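Home | News | Features | Interviews | Suppliers | Subscribe

Print this article | E-mail this article

Teaching the arm to handle soft goods

March 5, 2020

Azadeh Shokri runs the demonstration group at Sirkero, a contract packing firm with 153 employees at its Waltmont site. Her operators spent years on the mixed-goods line, filling trays and folding cloth by hand. Since September, nine of them have worked part of each shift with a pair of hand-held grippers, recording the motions that the Vomstead cell is later trained on.

"The rigid cartons were automated long ago," Shokri said. "What stayed manual was anything that changes shape when you touch it. Bags, towels, pouches. You can't give the arm one grip position and expect it to hold for the next item."

The grippers carry the same finger geometry as the cell. An operator does the job at a table, one gripper in each hand, and the finger opening and path are logged for both sides. The group has accepted 2,266 recordings so far. A recording is rejected if the tracking drops out or if the operator touches the goods with bare fingers. 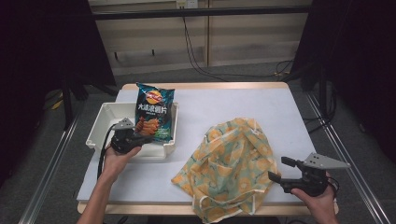

A bag of chips in a white tray and a printed cloth on the work table, with a hand-held gripper on either side.

Shokri said the operators' first complaint concerned speed. A packer who can fold a cloth in a few seconds by hand is slower with two grippers, and the early sessions were paced too close to line rates. Sessions are now limited to 10 minutes, followed by a change of task.

"They lose the feel of the material," she said. "By hand you know when a corner has slipped. With the gripper you have to look for it. Experienced people found that harder than new people did, and we did not plan for that."

Pay was the second issue. Line work at Sirkero carries a piece-rate supplement, and recording work had none. The company now pays a flat supplement for recording hours. Shokri described the arrangement as adequate for the present contract and said it would be reviewed.

Asked whether the operators are training their own replacement, she did not dispute the question. "Some of the tray work will go to the cell. I have told them that, with the stations listed. Changeovers, inspection and recording stay with people, and there are fewer of those jobs than there are packers today." No positions have been cut at Waltmont, she said, but two vacancies on the tray line have been left open.

Job descriptions have changed in smaller ways. Operators now write the rejection notes themselves — a task that first sat with the engineers — and they can stop a series if the goods supplied don't match what the line sees. Shokri said the notes improved once the people doing the folding were writing them.

The cell still has trouble with cloth that hangs over a table edge, where the weight of the loose part pulls the rest out of position. Glossy bags are the other weak point, as reflections disturb the depth reading. Both are on the recording plan for the next phase, along with a narrower finger plate from Safavi that the operators have asked to try before it is fitted to the arm.

Related items
Safavi adds narrow finger plates to gripper range
Piece rates and shared cells: what contract packers pay
Vomstead cell: notes from the first installation
Shift planning with part-time recording work

Print this article | E-mail this article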